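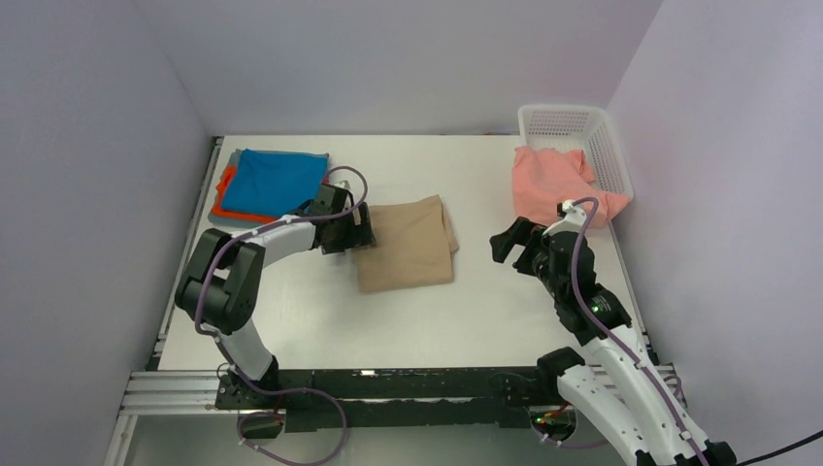

Stenau's laundry folding project has passed 431 recorded demos, the team said on 17 Sep 2022, and they want 1654 before training starts again. All of it is driven by remote control from a desk in the next room. One operator, two hand controllers, one per arm. Each run starts with pink cloth in the white basket on the right and ends with a folded piece going on the stack at the far left, blue on top at the moment. The middle of the table is for folding only.

Ilze Kalniņš, who runs the sessions, says the corners are the slow part. "You pull a bit too far and the whole thing slides. Then you start over." Failed runs are kept but taged separately.

New operators get 22 practice folds before anything counts. Gediminas Kuusk did his in June and is now the quickest on the team, about 50 seconds for a small cloth. Bigger pieces still a problem, towels especially.

The software side, called Rozīte, got an update last week. Lag between controller and arm is down, and operators can now pause mid-fold without loosing the recording. Vija Ķēniņš wrote most of it. She is now looking at foot pedals for opening and closing the grippers, as thumbs get tired after an hour.

Next up: shirts with sleeves, both arms working at once. Stevthorpe site gets a second cell later in the year, same layout. Operator shifts still open there, evenings mostly, no experience needed. Ask Algirdas Siliņa at the front office.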